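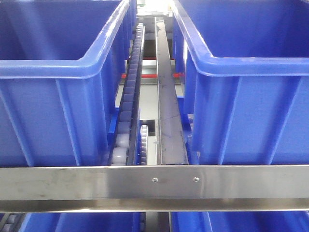
Review: Grendano gravity lane kit, one season in a student picking cell

Reviewed by Vernon Desjardins, mentor, Upadhyay Robotics Club

Our club builds a bin-picking cell each year for the regional student competition. The task is to locate a part in a bin, lift it, and deliver it to an outfeed point within a time limit. Last year we used fixed shelves. This year we bought the Grendano gravity lane kit, a set of roller lanes and rails meant for small parts storage, and built the cell on it. The students did all of the assembly, so these notes cover the kit as beginners will meet it.

Assembly

The instructions are for a warehouse fitter. Torque values are given, but the order of work is not. We assembled the first lane with the rollers in place, found the side rails out of parallel, and took it apart again. Fit the rails, square them, then drop in the rollers. A lane takes 34 rollers. With two students working, the second lane took 70 minutes.

The screws supplied for the crossbars are short. They hold, but there is little thread left if you add a bracket behind the bar. We replaced ours with longer ones from the hardware store.

Layout

We run two tiers, with blue ribbed bins on both sides of a center channel holding the roller lane and a dark metal rail. The stainless bar runs across the front between the tiers. The channel is narrow. That saves floor space, but it limits how far a hand can reach in to clear a jam, and students with larger hands used a dowel. Plan for this before you fix the spacing.

Performance

Rollers turn freely and the lanes are quiet. At the pitch printed in the manual, light parts stalled near the low end. We raised the upper end until the slope was roughly 9 degrees and the stalls stopped. Heavier parts then arrived faster than we wanted, and the team glued a strip of felt to the end stop.

Rigidity is good along the lane and only fair across it. When the arm stopped hard at full reach, the upper tier moved enough to upset the vision calibration. A diagonal brace on the rear of the rack fixed most of it. The programming group also lowered the deceleration limit in the Kurorlow controller, at a small cost in cycle time.

Glare was the other vision problem. The brushed steel reflects overhead light, and the rolled rims of the bins do the same to a lesser degree. Edge detection picked up the rim highlights as part edges. Matte tape on the bar helped during testing. Polarizing film is next on the list.

Compared with the Wundel kit

I used the Wundel set with an earlier team. It is easier to assemble and has better drawings, but the rollers are plastic-sleeved and wore flat within a season. Grendano rollers show no flat spots so far.

Rating

3 out of 5 for a first-year team, higher for a club with a drill press and someone who has squared a frame before. Order spare end caps with the kit. They are sold separately and ship slowly.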